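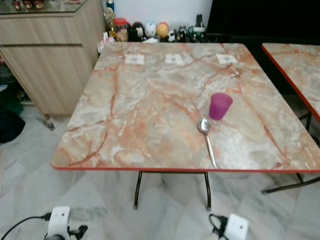

4. Essai comparatif des pinces

Ce chapitre s'adresse à l'utilisateur qui dispose de deux jeux de pinces, Plarodgate et Clurkmont, et qui souhaite choisir celui qu'il laissera monté sur les bras. Le contrôleur Trikutine doit être installé et les deux bras référencés (chapitre 3).

4.1 Préparation du poste

1. Placez une table pliante devant les bras. Vérifiez que les pieds sont entièrement ouverts et que le plateau ne bascule pas quand on appuie sur un coin.

2. Si vous utilisez les repères imprimés, posez-les près du bord arrière du plateau, face imprimée vers le haut.

3. Choisissez les objets d'essai. Un gobelet en plastique et une cuillère en métal suffisent pour commencer : le premier se déforme sous la pince, la seconde est mince et réfléchit la lumière.

4. Posez la cuillère en biais, le manche vers les bras. Laissez un espace entre le gobelet et le bord du plateau.

5. Dans le menu Caméra, lancez l'aperçu et réduisez l'exposition si les reflets du métal sont saturés.

Note – Un plateau à motif marbré gêne parfois la détection des contours. Dans ce cas, activez l'option « Fond texturé » avant de poursuivre.

4.2 Réglage de l'ouverture

1. Ouvrez la page Pince et sélectionnez le modèle monté.

2. Fermez la pince à vide. La valeur affichée doit être 0. Sinon, appuyez sur « Mise à zéro ».

3. Ouvrez complètement. Le codeur affiche 784 pour la pince Plarodgate et 1 763 pour la pince Clurkmont. Les deux échelles ne sont pas comparables entre elles.

4. Réglez l'effort à 50 % pour tous les premiers essais.

ATTENTION : n'approchez pas les mains du plateau tant que le voyant du contrôleur est vert. Contrôlez aussi la boucle du câble le long du bras – elle doit rester libre sur toute la course du poignet.

4.3 Passage aux couverts et à la vaisselle

1. Remplacez les premiers objets par un bol en inox posé dans une assiette en inox, avec une fourchette à droite de l'assiette.

2. Amenez la pince droite au bord de la table, à côté de la fourchette, en mode manuel.
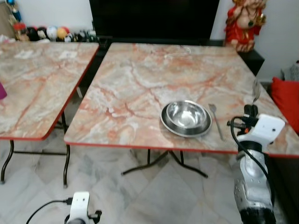
3. Abaissez la pince par petits pas, puis fermez sur le manche. Notez la valeur du codeur.

4. Répétez avec le bord du bol. Si l'assiette se soulève avec lui, reprenez la prise plus haut.

5. Changez de pince et recommencez à partir du point 4.2.

Note – Ne modifiez ni l'exposition ni la position de la table entre les deux séries.

4.4 Enregistrement

Le journal conserve 1 000 prises par modèle. Exportez-le avant de changer de contrôleur, puis envoyez le fichier à Hendrik Verschueren, support technique Wuyts, en indiquant le modèle de pince et la version du logiciel.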